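The Planner's Confidence

The number on the screen said 2156, and Kumudini Biswas did not believe it.

"That's how many candidate paths it looked at," said the man from Flamton. He had come up from the sales side and wore his badge clipped to his belt. "For one pick. In the time it takes you to blink."

"And it chose that one."

"It chose the best one."

She scrolled back through the log. The planner, which Flamton sold under the name Fivon, had been told to take a tube out of a basket and put it in a bag. It had scored every path on length, clearance and something called comfort, a word that bothered her more each time she read it. The winner had a comfort of 2. She had asked him twice what the units were.

"It's relative," he said.

"Relative to what?"

"To the other paths."

Kunex had hired her to sign off on software before it bought any, and in eleven years she had signed off on less than people hoped. Her manager called her the weather. She had a desk at the end of the hall, a mug with a chip in it, and a folder of demos that had worked beautifully on the day.

She opened the planner's settings. There were 12 sliders. Nine were grayed out.

"Those are tuned at the factory," he said.

"What happens if the bag moves?"

"The perception layer updates the scene."

"When?"

He looked at his phone. "Continuously."

She found the timestamp on the last scene update. Then she found the timestamp on the plan. She read them both aloud, slowly, the plan first, and he stopped looking at his phone.

"It planned before it looked," she said.

"It planned on the prior. The prior was very good."

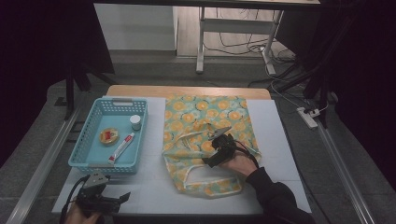
What does a planner do when the scene changes after it has picked a path?
It keeps following the old path until something tells it to stop and plan again, so the check for changes has to run the whole time the arm is moving.

She had typed that into the review form herself, in the box marked Notes for Management, where she expected it to be skipped. The man from Flamton read it over her shoulder.

"We have a check," he said.

"Where?"

"It's in the roadmap."

"I can't run the roadmap."

He laughed, a little late. He told her about Kodikara, a warehouse outfit down the coast that had been using Fivon since spring and loved it. She asked who there she could call. He said he would send a name. She wrote "will send a name" on her pad and put the hour next to it.

Then she went into the simulator, picked up the virtual bag, and moved it two inches to the left while the plan was running. The arm came down where the bag used to be. It opened its fingers over bare table, paused politely, and went home. A green banner appeared.

TASK COMPLETE. CONFIDENCE HIGH.

"Well, it doesn't know you moved it," he said.

"No."

"In real life people don't go around moving the bag."

Kumudini thought about the people she knew. She set the timer in the simulator to 2000 milliseconds, moved the bag again, and let him watch the banner turn green a second time. He asked if there was coffee. She told him where the machine was and that it took exact change.

While he was gone she filled in the rest of the form. Under Recommendation she wrote "Not yet," and under Reason she pasted the two timestamps. There was a field for the reviewer's own confidence, on a scale the form did not explain. She left it blank, and the form would not let her submit it, so she went down the hall to find out what the units were.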